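From: Njoroge Obura
To: allium-growers list
Subject: Re: [allium] Short shanks, second year running
Date: Saturday, 19:42

On Saturday morning the Tondville plot wrote:
> We trench to a spade's depth, set the plants in the bottom and fill
> once in late summer. Shanks come up short and green for most of
> their length. Same seed as the year before. Is it the seed, or are we
> filling too late? Soil is clay loam, pH not tested lately.

I doubt it is the seed. A single late fill on clay loam gives you what you describe. The shank only blanches where light is kept off it while it is still extending, and by late summer most of that extension is done. What you bury then stays the length it was and pales slowly, if at all.

My own schedule, on sandy loam at the Tovgate site:

Sow under cover, prick out once, plant at pencil thickness. Dibber holes, not trenches. Drop the plant in, water it, leave the hole open. The soil washes in on its own and the first few inches blanch without any work.

First earthing when the hole has closed. After that, every 19 days until growth slows. Each time I bring the soil up to just under the point where the lowest leaves split, and no higher. Above that point the soil goes down between the leaves and you will be rinsing grit out of it in the kitchen. 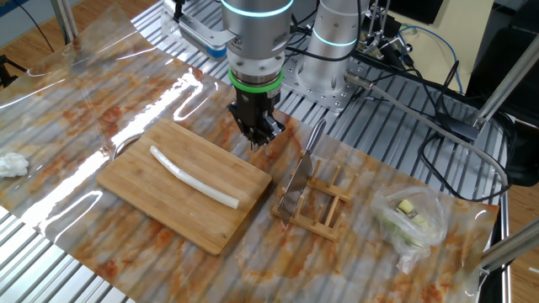

Tondville replied off-list that cardboard collars had been suggested to them as a substitute for earthing, and asked whether the collars needed to be fitted from the start. They do not. Fit them after the second earthing, tie loosely, and fill around the outside. A collar put on a thin plant rubs it in the wind, and I have had rot start at the rub. Collars also give slugs a dry place to sit, so check inside them.

On spacing: the trial bed had 53 plants in it, in 3 rows. The rows were too close. By the final earthing there was no loose soil left between them to pull up, and I had to barrow it in from the path. If you intend to earth properly, the width of the gap between rows matters more than the distance between plants, and you should set it by how much soil you need to move.

On feeding: nitrogen early, none late. Late nitrogen gives soft leaf and very little extra shank. I top-dress 2 times, both before midsummer. Test the pH before you add lime. Clay loam that has been limed out of habit is often higher than the owner thinks.

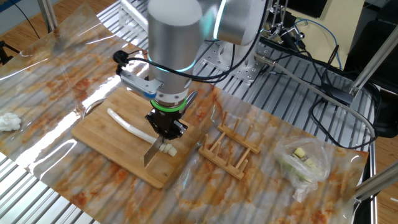 Watering is the part most people skip. A dry spell in early summer checks extension, and the plant does not make the length up afterward. It puts the growth into girth instead, and you get a stout, short shank. One long soak a week is better than a daily sprinkle, especially on clay, where the sprinkle seals the surface and runs off. Keep the water out of the leaf fans in the evening if rust is present.

As to variety, I have grown Cikier for several seasons and find the shank long and slow to bulb. It does not stand hard frost well. Lift it by December.
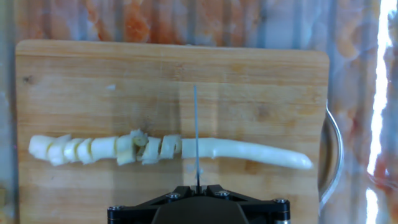
Tondville asks, in a second note, whether the plants now in the ground can be saved. Partly. They will not lengthen much, but they are sound to eat, and the green part is fine in stock. Fill to the leaf split now, leave them for a few weeks, and lift as needed with a fork. Do not pull them out of clay by the leaves or you will leave the base behind.

For next year, mark out the rows wider and start earthing a good deal sooner. If anyone has measurements from heavy soil with dibber holes, please post them. Mine are all from sand, and the holes may not close up the same way on clay.

Njoroge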